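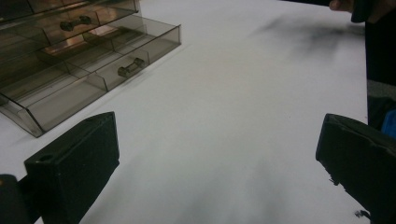

Gripper fingers slip on small flat parts: clean them or replace them?

Posted by gristano_bench

We have two hand-held grippers from Plurimine with printed fingers, used on a white table with a plastic drawer organizer. The task is to pick a small part from the table and put it in the open drawer. Since July the fingers close normally, but thin parts slide out when I lift.

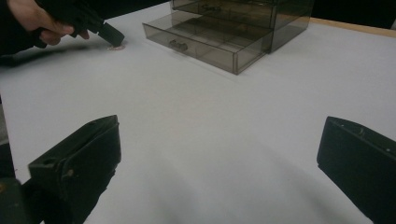

I already tightened the screws on both fingers and it did not help. The counter shows more than 2,000 closings on this pair. Is it time for new ones, or can I still save them?

Paiva

Please clean first. Wipe the inner faces with alcohol, let them dry, then close the gripper slowly on a sheet of paper and pull the paper. If it comes out easily at the tip but holds at the back, the fingers are not parallel. Loosen the 2 screws of one finger, close it on the paper again, and tighten while it is closed.

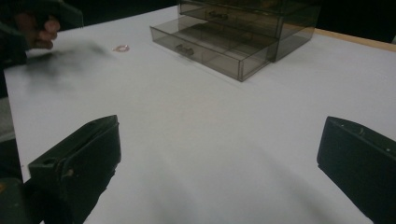

For thin rings and discs, the lower edge of the tip is the important place. If it has become round, no cleaning will help. I change my fingers at 3,000 closings, always both together, and I run the zero position again after. When I forgot this one time, I lost 143 recordings.

cloten_lab

just print new ones, it is cheap. ours slip also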